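Ce dépôt contient les notices et les scripts qui alimentent le catalogue des thèses de la bibliothèque de Wilville. Mainteneuse : Sânziana Crăciun.

## Contenu

- `notices/` : une notice par thèse, en UNIMARC
- `autorites/` : formes retenues pour les auteurs et les directeurs
- `scripts/` : dédoublonnage et export CSV
- `rejets.txt` : notices refusées au dernier import

Presque 95 % des notices ont un résumé en français. Pour les autres, le champ 330 reste vide ; ne pas le remplir avec une traduction automatique.

## Utilisation

```
python scripts/verifier.py notices/
python scripts/exporter.py --sortie theses.csv
```

Lancer la vérification avant chaque export. Elle s'arrête à la première erreur, sauf avec l'option `--continuer`.

## Limites connues

Les 58 thèses du fonds Sedgwick n'ont pas de cote définitive. Les noms composés sont parfois inversés dans la zone 700, surtout dans les notices reprises de l'ancien logiciel Nokitz. Paora Ruawai corrige ces zones à la main, lettre par lettre ; il en est à la lettre M.

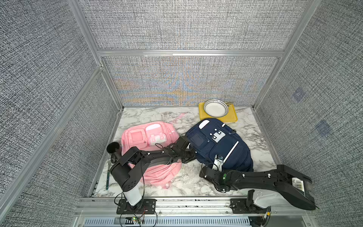
*Plan de travail à motif marbré, avec un sac à dos rose et un sac à dos bleu marine.*

## Mises à jour

Import en avril, puis à la demande. Signaler une erreur en ouvrant un ticket avec le numéro de la notice (zone 001) et la correction proposée. Les demandes de retrait d'une thèse sont à adresser à Rajeshwari Amin.

## Licence

Notices : Licence Ouverte 2.0. Scripts : MIT.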